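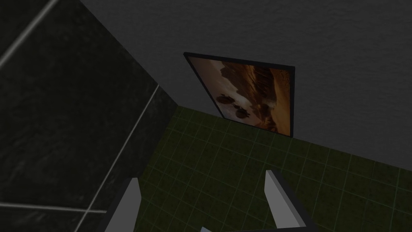 *Simulated wrist view at the corner of the tiled room, gripper open and empty.*

# Open day demo recordings, Isemden workshop

Recordings from the robot demonstration at the Isemden open day on 10 Jun 2021. The set holds 23 simulated episodes, run live in front of visitors on the two demo desks. Visitors drove the arm themselves for most of them.

Maintainer: Bohdana Romaniuk

## What the demonstration was

The open day is for local schools, families and people from the other firms on the Virnstead estate. We showed the simulator in the front workshop. Each visitor got a turn with a hand controller and steered an arm around a rendered room, looking at a large screen that showed the view from the wrist.

Nothing physical moved. The real arm was in the back workshop and was shown separately, with its own talk. No data from it is included here.

A turn had two parts:

1. **Free look.** The visitor moves the arm wherever they like and gets used to the controls. The gripper stays open.
2. **Task.** The visitor picks up a block from a low table and puts it on a tray.

Many of the younger visitors never left the free look, and their episodes are kept as they are. Please don't treat them as failed attempts at the task. They have their own label (see below).

## Rooms

Two room layouts were used, both built in April for a different job and tidied up for the open day.

| Room | Walls | Floor | Used for |
|---|---|---|---|
| `bokbridge_a` | dark stone tile, grey plaster | small green tiles | free look and task |
| `bokbridge_b` | plain painted | boards | task only |

`bokbridge_a` has a framed desert landscape on the grey wall. Visitors liked steering up to it, so it turns up in a lot of the free look footage, often at a steep angle. The picture is a flat texture and has no collision shape beyond the wall behind it.

The table and tray stand on the far side of the room from the picture. When the wrist is turned towards the corner, neither will be in view.

Lighting in `bokbridge_a` is dim and even. We kept it that way on the day although the projector would have been happier with something brighter. The dark wall lost most of its veining on the big screen. It is easier to make out in the recorded files.

## Folder layout

```
isemden-open-day/
 README.md
 episodes/
 ep_001/
 wrist.mp4
 state.csv
 meta.json
 ep_002/
 ...
 rooms/
 bokbridge_a/
 bokbridge_b/
 notes/
 desk_log.txt
```

`wrist.mp4` is the wrist view at 30 frames a second, with no sound. `state.csv` has one row per frame. `meta.json` gives the room, the desk and the label.

`desk_log.txt` is typed up from the paper sheets kept at each desk. It is uneven. Desk 2 wrote a line for every turn, while desk 1 was busier and only wrote things down when something went wrong.

## Columns in state.csv

| Column | Meaning |
|---|---|
| `t` | time in seconds from the start of the episode |
| `x`, `y`, `z` | wrist position in metres, room frame |
| `qx`, `qy`, `qz`, `qw` | wrist rotation |
| `grip` | finger opening, 0 is closed and 1 is fully open |
| `button` | 1 while the visitor holds the trigger |
| `contact` | 1 if either finger is touching something |

The `contact` flag includes walls and the floor as well as the block. To pick out real grasps, use `contact` together with `grip` and check that the block is moving.

## Labels

- `look`: free look only, no task attempted
- `task_done`: block ended up on the tray
- `task_part`: block was lifted but did not reach the tray
- `stopped`: turn ended by the desk helper, for example to reset the arm

Labels were given by the person on the desk at the time and checked once afterwards by Bohdana. Where the two disagreed, the later one was kept. The first label is still in `meta.json` as `label_desk`.

## How the turns were run

The helper loaded the room, handed over the controller and started recording once the visitor was facing the screen. Children stood on the step if they needed it. Helpers could talk but were asked not to take the controller back during a turn unless the visitor wanted them to. Where that happened, `meta.json` has `assisted: true`.

The arm started from the same pose every time in the task part. In the free look it started wherever the last visitor had left it, unless somebody pressed reset. This was a mistake in the desk script that we only spotted after lunch. It means a few episodes begin with the wrist close to a wall or pointing at the floor.

Speed was capped low. Several adults asked for it to be faster, and one group from Wieczorek wanted to know whether the limit matched the real arm. It doesn't. The real arm can move a good deal quicker than anything in these files.

## Known problems

- The gripper fingers can pass slightly into the dark wall in `bokbridge_a` if pushed hard. The wall's collision surface sits a little behind the visible tiles.
- `contact` sometimes flickers on and off while the arm rests on the floor.
- Two episodes have gaps in `state.csv` where desk 1 dropped its network connection. The video is complete in both. Match on `t` and don't rely on row number.
- The floor grid in `bokbridge_a` shimmers when the wrist moves quickly. That is in the render and can't be removed.
- The clock on desk 1 was wrong. Use the times inside the episode and ignore the file times.

## Privacy

There are no recordings of visitors. No names, ages or voices were kept with the episodes. The paper sheets had first names on them for the queue, and these were left out when the log was typed up. The sheets have been shredded.

A notice at the door said that movements of the controller would be saved, and anyone who preferred not to be recorded had a turn with saving switched off.

## Using the set

It is small and was made for showing people what we do, so please don't use it to compare methods. We use it for checking playback tools, for trying out labels, and for introducing new starters to the file format. It is also handy as a sample of how people steer when they have never held the controller before: long pauses, big swings past the target, and a lot of looking at walls.

If you reuse the pictures in a talk, say that they are simulated. A visitor at the Bokbridge evening took one for a photo of our building.

## Changes

- First version: all episodes, desk labels only.
- Second version: checked labels added, `assisted` flag filled in, gaps listed under known problems.

Questions and corrections go to Bohdana. Please give the episode number and the value of `t` where the problem starts.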